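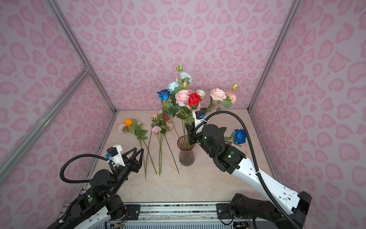 *A bouquet in a tall, smoky mauve glass vase.*

# Award night seating for a club athlete's family

Posted in Club Events and Ceremonies, April

Our football club, Javside, will hold its annual player awards at the Bastos hall. The hall seats 270 at tables, and each nominated player has been allotted two guest places beside the stage. One nominee has asked that his mother, his partner and the mother of his children all be seated together at the front. The club has no written rule on the matter. We wish to treat all 11 nominees alike, and the seating plan must go to the hall before the end of the month. May we grant a third place to one player, and who should approve it? We would also like to know whether guests must agree to appear in the photographs the club publishes afterward.

**Provarell_Events**

The club may set its own policy, provided that the policy is the same for every nominee. We recommend writing to all 11 players at once, offering a third place on request, with a single closing date for replies. Any place not requested by that date should return to general seating.

Approval should rest with whoever signs the hall agreement. Please read that agreement first. Many halls fix the number of seats permitted near the stage, and a change after the plan has been filed may carry a fee. Ours was 500 dollars.

As to photographs, a notice printed on the ticket and displayed at the entrance is the usual practice. Guests who do not wish to appear should be given a contact address and a table outside the main camera position. Written consent from a parent or guardian should be obtained for children in all cases. Local law may require more than this, and the club should confirm what applies in its area.

**wuteo_fc_office**

Two places only. We allowed extras one year and every family wanted them.

**Linesman Retired**

I agree with the first reply regarding the letter. I would add that the club should not ask a player to explain how his guests are related to him. The form need only request full names and any dietary needs. Our form once had a "relationship" box, and it led to complaints.

Please also check how the names will be read from the stage. If the host intends to greet families, the wording should be agreed with the player beforehand. Our own awards draw up to 2,000 viewers on the club's video page, and a mistaken introduction is difficult to withdraw once it has been broadcast. "The player's family and guests" is sufficient in most cases.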